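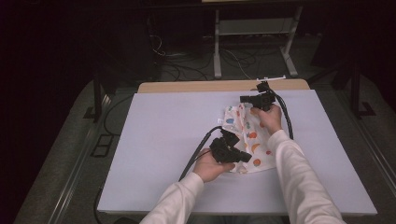
I have folded more little cloths this year than in the rest of my life put together, and I'm still not tired of it! It started in May, when I finally admitted that the drawer under our kitchen counter was a disgrace. Napkins, dish towels, rags, a bib or two from when the kids were small, all shoved in together until the drawer wouldn't shut. So I took everything out, washed it, and taught myself to fold. The white one with the colorful dots is the cloth I keep going back to. Orange, blue, green, yellow and red, all over the place, and when it's bunched up it looks like somebody spilled a bag of candy. I love it to bits.

The dots are also a terrible thing to fold by. With stripes or checks you get a line to follow, and your eye tells you right away when you've gone crooked. Dots give you nothing. You have to find the corners and trust them, and on a soft cloth that wrinkles as easily as this one, finding the corners is half the work. I usually give it a good shake, let it drop, and then go hunting along one edge with my thumb until I hit a hem that turns. Then I follow the next edge to the next corner and pull the two apart. After that it's easy.

My other big discovery is the foam board. I used to fold right on the wooden table and the cloth slid away from me every time I smoothed it. A big pale sheet of foam board on top changed everything (well, everything about folding napkins, I know how I sound). It's one flat, plain surface, and a wrinkle shows up nicely against it. When I'm finished it goes behind the bookcase. Mine came from Afolabi, the craft store past the post office, and they'll cut it down for you if you ask at the back counter. I didn't, I wanted all of it.

My friend Shivam Pandey folds in thirds and thinks halves are for amateurs. We've had this out over coffee more than once. His way, you bring one long side in, lay the other on top, and then fold the strip in thirds again so you get a fat little packet that stands up by itself. It really does look great in a drawer. Mine is halves, then halves again, and then one loose roll if it's going in the basket on the counter. I tried his way for 2 weeks to be fair to him, and I'll give him this: for dish towels he's right. For napkins I went back to mine, they come out flatter and I don't have to think.

A few things I've picked up along the way. Don't iron first. Smooth the cloth with the side of your hand from the middle out, then fold, and the weight of the pile does the rest overnight. Turn the hem side under so the drawer looks tidy from above. And do the oldest, softest ones last, when your hands are warmed up, they're the floppiest and they need the most patience.

The drawer still shuts, by the way! Towels on the left, napkins on the right, rags in an old shoebox at the back. Next up is the closet with the sheets. I have a fitted sheet in there that has been in a ball for longer than I'd like to say, and if any of you have a way of dealing with the elastic corners, please leave it in the comments.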